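Mar 21, 2019

Woke up before the alarm and lay there listening to the pipes. The landlord's man came up to look at the radiator in the back bedroom and said it needs a new valve. He wrote the part number on the back of an envelope and left it on the stairs. I'll call the office tomorrow if I haven't heard anything.

Went to the market on Wilmont after breakfast. I had a list but I left it on the counter, so I bought from memory. Onions, rice, dish soap, the thin noodles, two lemons. Then I stood at the fruit stand longer than I meant to. Maite Barrios was in line ahead of me with her grandson and we talked about her knee. She is having it done in August and wants me to take the cat. I said yes. It is a heavy cat.

The fruit came to more than I planned and the total with everything was $23. I don't usually buy that much fruit in one go, but we have been eating badly since the move and I told Florian I would do something about it. He said to get things he could eat without a knife. I got some tangerines for him and some green ones for me, plus a few odds and ends from the discount basket.

When I got home I put the checked cloth down and laid some of it out. The kitchen counter still has the paint cans on it.
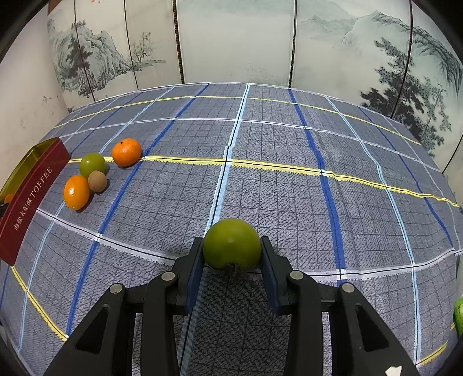 Photo: from my own album, March 2019

The red toffee box has been empty for weeks and I keep not throwing it out. It has a nice gold inside and it is the right depth for small fruit, so I have decided it is the fruit box until we find the blue bowl. The bowl is in one of the boxes marked "kitchen 2" and there are three of those. Xiaoqing gave us the toffee at New Year. I should tell her the box is still in use. She will say I could have asked her for a proper bowl.

Ate one of the tangerines standing up. Good, a little sour, a lot of seeds. The small brown one I am leaving alone for a few days. My mother used to put anything hard in a drawer with a banana and forget it, and I have no bananas, so it will have to manage.

After lunch I called the gas company about the bill. It says $82 and I think part of that is from the people before us. I was on hold so long that I cleaned out the silverware drawer and wiped down the shelf over the stove. The woman asked me for the meter reading and I had to go down to the basement with the phone. It said 1264. She is going to send a corrected bill. I wrote the reading inside the cover of this notebook in case they ask again.

Gumaro came by at four to return the drill and stayed for coffee. He thinks the shelves in the hall should go higher. I don't agree, I can't reach them as it is. He took a tangerine for the drive.

Florian got in late, past 8, and was too tired to talk much. We had the noodles with onions and an egg. He ate two pieces of fruit afterward without being told to, and left the peel on the arm of the couch.

Still to do: envelope to the office, paint cans to the basement, look for the blue bowl. Need more rice already, I bought the small bag.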